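Can Machines Do the Chores Yet? Notes on Sorting, Tidying and Patience

Posted 2019-05-14 by Abdul-Rahman Essien
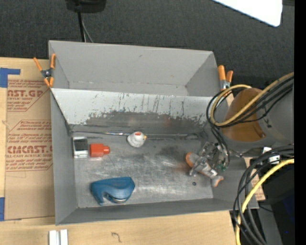 The question I am asked most often by readers of this blog is when a machine will be able to clear a kitchen drawer. My answer has been the same since I began writing here, and it remains a cautious one. Clearing a drawer is a small job for a person and a long list of jobs for a machine. It must find an item, decide where to hold it, close on it with suitable force, lift it without dragging its neighbors along, and set it down somewhere sensible.

Sorting mixed objects out of a bin is the nearest thing to that drawer which can be repeated all day under steady conditions. A tape dispenser has a broad end and a hooked end, and the best place to grip it depends on how it has come to rest. A small toy duck is all curves. A tiny ring lying flat on a metallic floor offers very little to hold from above. A child would treat these as one task. For a gripper they are separate problems, and a method that serves for one may be of no help with the next.

Last September I visited a parts warehouse in Birkodbridge, where Wenceslao Lagos manages the packing floor. His firm, Jandham, had tried an automated picking station for small orders over a period of 73 working days. The station did well with boxed goods. It did less well with items in clear bags, and the staff soon learned to route those orders to a person. Mr. Lagos was not disappointed by this. He had budgeted for a helper and had received one, and he has since asked for a second station.

The figures he shared with me were modest. On a good shift the station handled 235 picks between stoppages. On a poor one it stopped before 130. An experienced packer on the same floor does not keep such a count at all, and I believe that difference deserves more attention than the speed of the arm.

Household work is harder again. A warehouse can choose its bins, fix its lights and clamp things in place so that they do not shift. A home in which a table is moved or a lamp is switched off presents the machine with a new room. My sister's kitchen in Castillo has a drawer holding batteries, string, two corkscrews and a tape measure, and I use it as my private standard. I would not yet trust any system I have seen with that drawer – least of all with the string.

I do expect progress in folding towels and in loading dishwashers, where the objects are of familiar kinds and an error costs little. Several readers have written to ask about the Tusar home unit, which was quoted to one of them at 3,000 dollars. I have not tested it and cannot advise on the purchase. Those who own one are invited to write to me with an account of a full week's use, including the failures. I will publish a selection of the replies, with names removed on request.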